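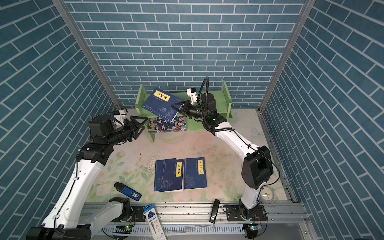

Bornex Two-Arm Bench Kit

Print this page | E-mail this page

Supplier: Manbridge
Category: Bench robots, two-arm
Configuration: arms, grippers, wrist cameras, front rail, enclosure
Enclosure kit without arms: $2,440
Arms, grippers and controllers: quoted per order
Page text: Anqi Cai, Manbridge bench products

The Bornex kit is a bench-top cell with two small arms on a shared front rail. It is sold to labs, training rooms and integrators who need both arms to reach the same shelf or work surface without a floor-mounted frame. The arms can be driven by an operator or run from a stored program. Both modes use the same controllers and the same wiring, and a cell can be switched between them without moving any hardware.

The usual job for the kit is light handling: books, boxed goods, stationery, small tools. Shelf work gets the most space on this page, as most of the questions sent to our bench products desk are about shelf work. Customers who only need work on a flat surface can order the same cell and leave the shelf out.

What is supplied

The full kit ships in 4 cartons. Carton contents are marked on the packing list and can be opened in any order, although the rail is needed first.

– Two arms, white links with black joint housings, each on its own rotating base
– Two parallel grippers with angled fingers
– Two wrist cameras with mounts
– Aluminum front rail with base clamps
– Corner posts and wall panels for the back and both sides
– Two controller boards with brackets and status lights
– Cable set, ties and strain relief
– Fixed camera bracket (the camera itself is a separate line on the order form)

The shelf, the floor sheet and the handling objects are not part of the kit. A bench computer is not part of the kit either. The requirements for the computer are on the order form and change more often than this page does.

Arms and rail

The arms are mirror images in cable routing only. The joints, links and gripper flanges are the same on both sides, and a spare arm will fit either position once the wrist cable has been moved over. Each base bolts to the rail through a clamp plate. The clamp can be slid along the rail before tightening, but the calibration file belongs to a given clamp position. Move the base and the calibration has to be repeated.

We recommend setting the bases as far apart as the rail allows. With the bases close together the elbows meet before the grippers do, and the middle of the back wall becomes hard to reach from either side. With the bases apart, each arm has its own half of the shelf and the two halves overlap at the center. The overlap is where handovers and two-handed lifts should be planned.

The elbow of each arm swings outward when the gripper is pulled back toward the rail. Keep anything that matters away from the base area. Items left beside a base will be touched sooner or later, and they also block the view of the lower joint from the front.

Grippers

The standard gripper is a two-finger parallel type. The fingers are black, angled, and narrow enough to go between a book and a side panel. Opening width is set in software. Finger force is set in software as well, with a hard upper limit in the motor driver that the user cannot raise.

For books, use the low force setting and approach along the edge of the block. A book that leans should be gripped low and brought upright before it is lifted. If it is lifted while leaning, the lower corner drags on the shelf board and the book turns in the fingers. The same applies to a book lying flat with its edge over the front of a board: close on the part that projects, draw it out, then change to a lower wrist angle for the lift.

Books lying flat on the floor sheet are the hardest case. A thin cover gives the fingers little to close on. Operators generally slide the book toward the other gripper and lift from the far edge, and this is the main reason we do not sell the cell with one arm.

Shi finger pads fit the standard fingers without an adapter. They are softer than the stock pads and wear faster. Customers working with glossy covers tend to order them, and customers working with cartons tend not to.

Wrist cameras

Each camera sits on a small mount above the wrist and looks forward over the fingers. The mount angle is fixed at assembly. We set it so that both fingertips stay in view at the lower edge of the picture and the target fills the rest.
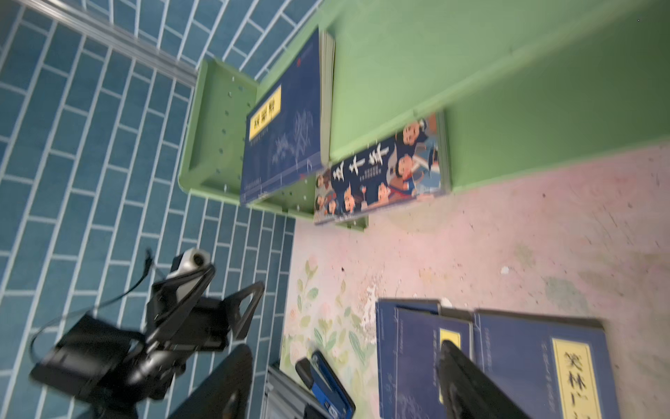

Photo: Manbridge bench products

The view rolls with the wrist, so the shelf and wall will often appear tilted. Operators get used to this within a short time. For recorded work it makes no difference, provided that the joint positions are stored with the video. The fingers are close to the lens and will be soft at full focus distance. We leave the focus set for the shelf, where the label on a cover has to be readable, and accept the soft fingers.

Do not change the mount angle to get more of the fingers in view. The extra view is taken from the top of the picture, and the top is where the upper board of a shelf appears when the arm is reaching in under it.

Two points on lighting. A matte shelf in a light color throws back a good deal of light when the lamp is directly overhead, and the camera will darken everything else to suit. Move the lamp toward the rail. Dark covers with small printing also need more light than users expect, and it is better to add light than to raise the gain.

Enclosure

The enclosure has a back wall and two side walls, with aluminum posts where they meet. The front stays open over the rail. The side walls can be set square or angled in toward the back. Angled walls give the wrist cameras a background in almost every pose, and keep the rest of the room out of the recordings.

The panels in the photos carry the blue brick pattern with white joint lines. Plain gray is also available. The brick pattern is useful during set-up: the joint lines are straight and evenly spaced, and an error in camera roll or lens correction shows up against them at once. Panels are held in the frame without glue and can be changed by one person.

Floor sheets are chosen by the customer. A printed sheet is fine for the cameras. Scuffs and chips build up in front of the shelf, where fingers and book corners land most, and a worn sheet does not affect handling until an edge begins to lift. Replace it then. Sweep the surface before each session all the same. Small debris gets under flat objects and changes the height at which the fingers must close.

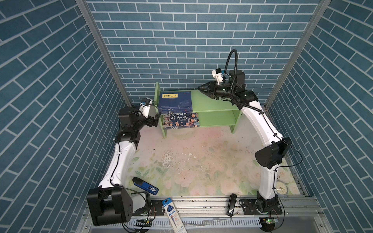 Both grippers at the shelf. Panels: blue brick pattern.

Cables

More service calls are about cables than about motors. The wrist cable must have a loop over the wrist large enough for the full range of the last joint. A loop that looks too high at rest is normally correct. If it is tied down to look tidy, it will pull on the camera connector when the wrist turns toward the back wall. Corrugated sleeve is used over the wrist and should not be trimmed.

Lower down, the cables run along the link and are tied at the marked points only. Leave slack at the elbow. Check the ties by moving each arm through its whole range by hand, power off, before the first powered run and after any change of gripper.

The controller boards sit near the arm bases. Keep the lights on them visible from the front. A steady green light means that the board has power and has found the arm. It does not mean that the arm has been calibrated.

Set-up

1. Place the rail at the front of the bench and fix it down. Do not rely on the weight of the arms.
2. Clamp both bases, snug but not tight.
3. Stand the posts and fit the back wall, then the sides.
4. Square the bases to the rail and tighten.
5. Connect the controllers and check the lights.
6. Move both arms by hand through their full range and watch the cable loops.
7. Place the shelf against the back wall and mark its feet on the floor sheet.
8. Run calibration, left arm first.

A first assembly takes one person a working day. The set-up guide runs to 11 pages and is packed with the rail. An older edition, printed before January, shows the wrist cable on the wrong side of the left arm. Customers who have that edition can ask for the current one by e-mail.

Limits

The kit is not guarded. The enclosure walls are a background and will not stop an arm. Keep hands out of the space behind the rail while either arm is powered. Emergency stop wiring is brought out to a terminal on each controller, and the switch must be fitted before use.

The arms are not sealed and should not be used with liquids or loose powder. They are not suited to heavy reference volumes or full box files. The Ferance arm, also in our catalog, uses the same rail clamp and is the better choice for that work, at the cost of a thicker wrist that will not go under a low shelf board.

Ordering

Orders are taken by the bench products desk. State the rail position of each base if you want the cell calibrated before shipping. Spare fingers, pads and wrist cables are kept in stock. Wall panels are cut to order.

Print this page | E-mail this page

Comments

bench_ops
We have had this cell since the spring term and the note on cable loops is right. We tied ours down and lost a camera connector on the right arm. The replacement cable was longer than the original, which helped. Is the longer one standard now?

Anqi Cai
Yes, the longer cable is standard on both sides. The part number on the bag did not change.

Atieno Simiyu
Can the shelf height be entered in the software, or does it have to be taught at the gripper? We swap between two shelves and re-teach every time. It takes up most of a morning.

Anqi Cai
It can be entered. Save one file for each shelf and load the file after the swap. The feet have to go back on the same marks or the file is no use.

Atieno Simiyu
Thanks. The marks were the part we had skipped.

k.r.
The gray panels show every fingerprint. Get the brick.

tablearm
Does the Ferance clamp plate need the longer bolts on this rail? The drawing shows one length and the parts list shows another.

Anqi Cai
Use the length in the parts list. The drawing is being corrected.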